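Ok so Paterson might be losing their keeper, short thread because I have feelings
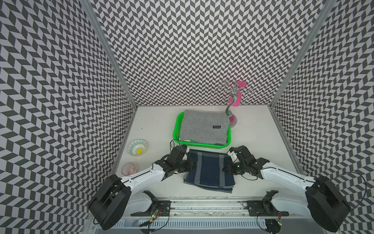

Kieran Mulligan replied before I'd even typed the second post that a club our size can't turn down money for a 36-year-old. Fair, but hear me out!

Evander Strachan has played 41 games in a row for us. Nastholm want him on loan until May, and their own guy is out with a bad knee (rotten luck for him).

The backup is Niall Skinner, who I like a lot, but he's had two starts and one of those was a cup game against a side three divisions down.

I was at the last home match, 2348 of us in the cold, and Strachan came for every single cross. Skinner stays on his line. With our center backs that scares me.

Nastholm took almost 900 fans to their last away game, so yeah, I get why he'd fancy it. Bigger crowds, a real shot at going up.

Ama Issahaku thinks he'll stay if they offer him another year. I'd do it tonight.

Anyway, the window shuts at five and I'm refreshing the club page like a maniac. Will post if I hear anything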